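Finishing Wesance at 100 percent, and what I would do differently

Posted in Games

I finished the last of Wesance in February. The counter on the save file says 100 percent, the final trophy came up, and I put the controller down and made dinner. I wanted to write some of it down while I still remember the order I did things in.

For anyone who hasn't played it, Wesance is a stealth game set in a river town called Millska. You play a smuggler named Todorova who is trying to get her brother's ledger back from the harbor office. The main story is short. Most of the time goes into the coins, the letters and the side jobs, and most of the trouble does too.

There are 200 letters. They are split between the town, the marsh and the upper district, which is called Falwood. I picked up the town ones without trying very hard. The marsh ones took two evenings with the map turned on. Falwood is where I got stuck, and from what I've read on the forum it is where most people get stuck.

The problem is that Falwood locks after the bell tower job. The game does warn you, but the warning is one line from a guard and I was on a roof at the time and missed it. I had 2 letters left up there. I had to load a save from before the bell tower and lose an evening of progress. If you are going for everything, stay in Falwood until the map screen shows the district name in yellow, then do the tower.

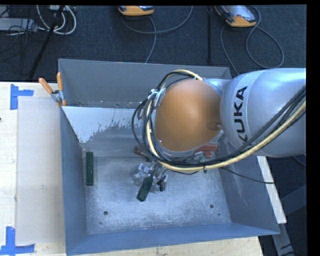
Page last changed: February, 9:40 p.m.

The letter I missed twice was the one in the tannery attic. You can't reach it from inside. Go around to the canal side, climb the drainpipe, and drop through the skylight after the second guard turns back. There is a dog in the yard. Throwing food works on it, but you only get one piece of food in that section, so don't use it on the dog by the gate.

Coins are easier. You need 2,000 of them to buy the last upgrade from the locksmith, and the game gives you more than that if you open every strongbox. I bought the quiet boots first and regretted it. The longer rope would have saved me a lot of walking in the marsh. The boots help with wood floors and not much else, and by the time you get to the buildings with wood floors you can already crouch through them.

My friend Kausar Rizvi played at the same time and did it in a different order. She went for the side jobs first and left the letters until the end. She ended up with the rope early and had an easier time than I did, but she also got locked out of Falwood, so I don't think her route fixes that part.

The side job I liked best was the ferry one. You have to get across without being seen and without paying, and there are several ways to do it. I hid under the tarp. Kausar swam. The one I liked least was the card game, where you have to beat the innkeeper and the cards are mostly luck. I reloaded until I won.

I played on normal. I started a hard run afterward and stopped at the first warehouse. The guards see you from much farther off, and you get one save per chapter. I may go back to it, but I have two other games waiting and I'd like to get to those first.

Benedita Sampaio asked in the comments on my last post whether the letters carry over to a new game. They don't. The coins do, up to 50, and so do the boots.

Filed under: stealth, completed, Wesance
Previous post: Sorting out my save folders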